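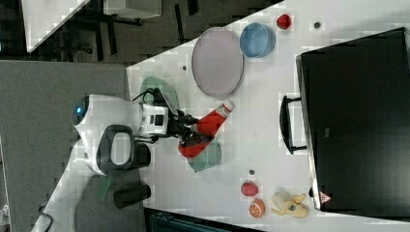
Rutisik Robotics Club Takes Its Table-Setting Project to the Serora Student Challenge

Ginting, 4 Nov 2025

Hi from the Rutisik Robotics Club! I'm the student who got handed the job of writing our press release, so please forgive me if it sounds more like a letter to my grandma. We're 13 students, we meet after class in Ginting, and we've signed up for the Serora Student Challenge, which holds its final in May.

Our entry is called Skerkov. The idea is simple to say and pretty hard to do: a robot arm that helps with a kitchen table. We work with real dishes, a ketchup bottle, and a pile of toy food (the banana is everybody's favorite), and we move things into new spots between tries so the arm can't get lazy about where it reaches.

I'm on the gripping team, and my whole fall has been ketchup. A bottle like that is narrow at the top and wide lower down, so where you put the fingers matters a lot! We spend ages lining up the approach, with one finger on each side and a gap left over before anything closes. I now have strong opinions about condiment packaging.

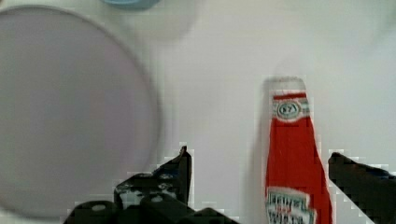

The other half of the club works on planning, meaning what gets picked up and where it goes next. They argue a lot, mostly about plates. A big plate takes up so much room that you have to think about it before you think about anything else, and then there's the question of how to swing the arm past a bowl without sending it to the floor.

Soft things are on our list too, and those are a whole different headache, what with the way cloth folds and sags and never hangs the same way on the next try.
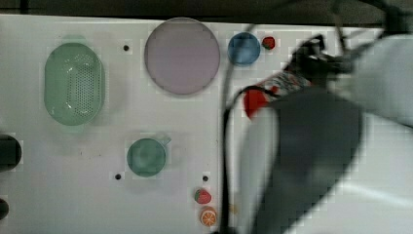
Challenge rules give each team 8 minutes at the table and 2 attempts, and the better one counts. We have 26 practice sessions on the calendar before the final, and I plan to be at every one of them (sorry, soccer).

If you're a reporter, a parent, or just curious, come by the Rutisik club room and watch a practice. Students who want to join can ask at the club room too, and you don't need to know any coding to start. I sure didn't!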